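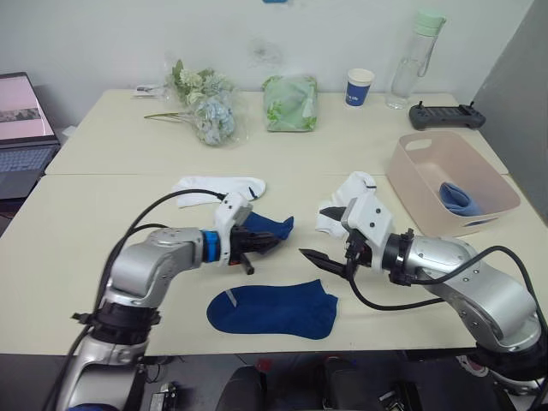
*10 min read*

## 4. Working a shift at the sock table

This section is for the table attendant at the Prestum site. It covers set-up, the normal run, stops, and the handover at the end of a shift. Section 3 covers first-time installation and should already have been signed off by Gopinath Shetty or someone he has trained.

The sock table takes over part of a job that used to be done entirely by hand. The arms spread, match and basket plain ankle socks. Everything else that comes down the line, including knee socks, tights, gloves and anything with a hanger or clip on it, still goes to the hand bench. Most shifts will have one attendant at the table and the usual crew at the bench.

Changes in this section take effect on 1st August.

### 4.1 Before you start

You need:

- a finished Belura training card (the yellow one, with both boxes stamped)
- the lot sheet for the shift
- one basket for each color in the lot
- closed shoes, no lanyards, sleeves buttoned or rolled above the elbow

If your card has only the first box stamped, you can load socks and change baskets, but a fully trained attendant has to be at the table whenever the arms are moving.

### 4.2 Setting up the table

1. Confirm that the arms are in **Hold**. The status line in Belura must read HOLD for both left and right. One arm in Hold is not enough.
2. Push the near table against the far table until there is no gap you can get a fingernail into. The seam between them will still be visible. The work area is on the near table only.
3. Wipe the near table with a dry cloth. Do not use spray - a damp patch makes the fabric drag.
4. Run your hand along the cables on each arm, from the gripper back to the base. Each one should hang in a loose curve with no kinks and should not be caught under the table edge.
5. Check the black fingers on both grippers. Look for lint, loose thread and nicks. Pull lint off by hand.
6. Place the basket at the right side of the near table. Any of the plastic baskets from the rack can be used, but keep to the same kind for the whole lot.
7. In Belura, open the lot, type in the lot number from the sheet, and choose **Check basket**. Wait for the tick before you load.

> **Caution:** Do not reach over the near table to set the basket while either arm is out of Hold. Walk to the side of the table.

> **Note:** If Check basket fails twice in a row, turn the basket end for end and try again. If it fails a third time, swap the basket and write the failure on the lot sheet.

### 4.3 Loading

1. Take a handful of socks from the lot bin. A small handful is better than a full one. The arms can pull a bunched sock open, but they are slow at it.
2. Lay the socks on the near table between the two grippers. They can overlap a little. They do not have to face the same way.
3. Turn any inside-out sock the right way before it goes down. Belura will not always catch these.
4. Leave paper bands and pins off the table. Small sewn-in or stuck-on labels can stay.
5. Step back to the floor mark and press **Start**.

White and navy can be loaded together. Black and navy cannot. They look too close under the ceiling lights at Prestum, and a lot that mixes them has to be re-sorted at the bench.

### 4.4 Normal run

The left arm usually holds and the right arm usually lifts, but this can switch in the middle of a lot. Do not assume an arm that has been still for a while will stay still.

During a run the attendant:

- tops up the socks when Belura shows **Low**
- changes the basket when Belura shows **Basket**
- takes rejects from the table, in Hold, and sends them to the bench
- initials the lot sheet when each lot closes

To top up, press **Pause** and wait for both status lines to read HOLD. Load as in 4.3, step back, and press **Resume**.

The table is set for no more than 700 socks in one shift. When Belura reaches that count it finishes the lot in hand and stops. This limit was picked to match what packing can take from us, and it is not a target. Shifts that end well under it do not need to be explained on the sheet.

### 4.5 What the arms get wrong

The most common faults, and what to do:

| What you see | What to do |
|---|---|
| Sock pinched but not lifted after several tries | Pause, flatten the sock by hand, resume |
| Two socks lifted together | Let the arm finish. If both land in the basket, pause and take one out |
| Sock hanging over the basket rim | Pause and tuck it in |
| Sock dropped on the floor | Leave it until the lot closes, then put it in the reject tub |
| Fingers closing on nothing | Pause, then run **Check grip** from the Belura menu |
| Belura shows **Lost sock** | Hold, count the table and the basket, enter the number |

Do not pull a sock out of a closed gripper. Press Hold, then **Open left** or **Open right**, and let it fall to the table.

### 4.6 Stopping

There are three ways to stop the table. Use whichever is closest to what you need.

1. **Pause** finishes the current move and then holds. Use it for loading and baskets.
2. **Hold** stops both arms where they are. Use it for anything caught, folded under or pulling.
3. **The emergency stop** cuts power to the arms. An arm may sag slightly when it loses power. Keep your hands out from under it.

Anyone in the room may use any of these at any time, trained or not. You do not need to ask the attendant first. After an emergency stop, only a Kevholm technician or Gopinath Shetty can bring the table back up. While it is down, move the open lot to the hand bench and carry on there.

> **Caution:** Never block an arm with your hand or a basket to slow it down.

### 4.7 Jobs and rotation

The points below were agreed at the May meeting between the sorting crew and site management. They are in this manual so that every shift works from the same page.

- **Nobody works the table for a full shift.** Attendants swap at the midpoint break. Watching the arms is tiring in a different way from sorting, and the trial crew found their attention slipped in the second half.
- **Pay grade.** Table attendant is paid at the bench lead rate for the hours worked at the table.
- **Bench numbers.** The hand bench keeps its current crew. Hours freed up by the table go first to mending and to knee socks, where the backlog is.
- **Counts.** Belura records socks by lot. It does not record them by attendant, and supervisors are not to work that out from the rota.
- **Saying no.** Anyone who does not want to train for the table can stay on the bench with no change to their hours.

Delwyn Ruawai keeps the rotation list for the early shift and Kanchan Jaiswal keeps it for the late shift. See them to swap a slot or to be put down for training.

Several people asked during the trial whether they could go back to matching by eye when the table is slow. Yes. If a lot is due and the arms are struggling with it, close the lot in Belura with the reason **To bench**. The choice belongs to the attendant and does not count as a fault.

### 4.8 End of shift

1. Let the current lot finish, or close it to the bench.
2. Press Hold, then **Park**. Stand at the floor mark until both arms have stopped.
3. Take the basket to packing, even if it is part full. Clip the lot sheet to the handle slot.
4. Check the floor under and behind the table for dropped socks.
5. Clean the gripper fingers with the brush from the drawer.
6. Leave Belura open and logged out. Do not close the laptop - updates run overnight.
7. Tell the next attendant about any fault you paused for more than once. Write it in the log as well.

If no one is coming on after you, switch the arms off at the wall after they are parked.

### 4.9 Who to contact

| For | Contact |
|---|---|
| Arms, grippers, cables | Kevholm service, extension 488 |
| Belura log-in and lot numbers | Nima Bahrami, extension 68 |
| Training cards and rotation | Delwyn Ruawai or Kanchan Jaiswal |
| Injuries and near misses | Maham Yousafzai, in person, before you leave the site |

Near misses include any contact between an arm and a person, even a light one with no mark. Report these the same shift. Spare report forms are in the drawer with the gripper brush.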